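Unit 2: Planning and Budgeting for Automation Equipment
Tuvudach Institute, Applied Automation Program
Course handout, December 2018

2.1 Purpose of this unit

Students will prepare a purchase plan for a small robotic sorting station. The plan must state the task, list every item to be bought, and show the cost of running the station in its first year. Marks are given for the reasoning behind each figure. A low total earns no credit on its own.

2.2 Describe the work before the machine

A purchase request that opens with a model number is usually returned. The first page should set out what is to be picked up, how the items lie, and where they are to go. Thin legs, rounded ends and pieces that rest against one another all bear on the choice of gripper, and the request should say so in plain terms.

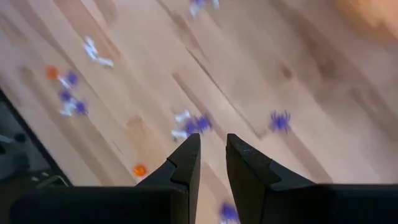 Figure 2.1. Mixed small toys between and beyond the gripper fingers, wrist camera view.

Note the blur in Figure 2.1. Camera quotations should be read for shutter type and exposure range as well as resolution. Where the supplier's sheet is silent on either point, students should record the item as "not stated" and carry it forward as a question.

2.3 The station as a whole

The arm is commonly the largest single line in the budget, and for that reason the other lines are often neglected. The plan must also include the work surface, mounts, cabling, cameras, computers, containers and test items. Test items are consumables. They are lost and broken, and a replacement allowance must be shown. For the Ulleck exercise the allowance is fixed at $200 for the year.

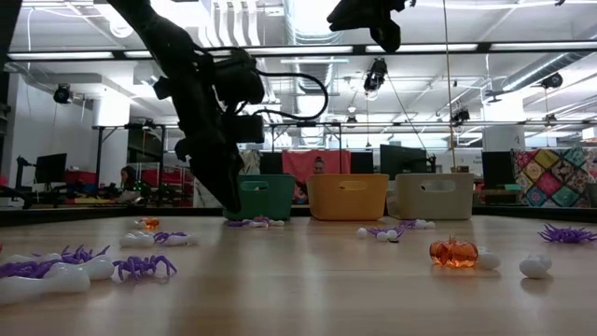
Floor space is to be costed as well. A station in a shared room needs clear access to the table, a safe distance from neighbouring desks and a power supply that does not cross a walkway. Overhead fixtures should be checked early, as their reflections on a polished surface or a glossy item may call for changes to the lighting. Such changes are charged to the project and not to the building.

2.4 Comparing quotations

Two quotations are supplied with the exercise, one from Carré and one from Hadico. They are not laid out in the same way. Carré includes the gripper in the price of the arm; Hadico lists it separately and adds $3000 for installation and training. Both must be brought to a common form before any comparison is made. Freight, duty and tax are entered on their own lines.

Support contracts are to be entered for the full term, even where the first year is offered at no charge.

2.5 Contingency

Programs new to this equipment should hold 33 per cent of the purchase price in reserve. A lower figure may be used if the student can point to an earlier installation of the same kind. The November cost tables remain in force for this exercise.

2.6 To be submitted

Task description, one page
Equipment list with quotations attached
Floor plan showing power and access
First-year budget, including contingency

Work is to be handed in at the program office. Spreadsheets must be submitted with formulas left in place.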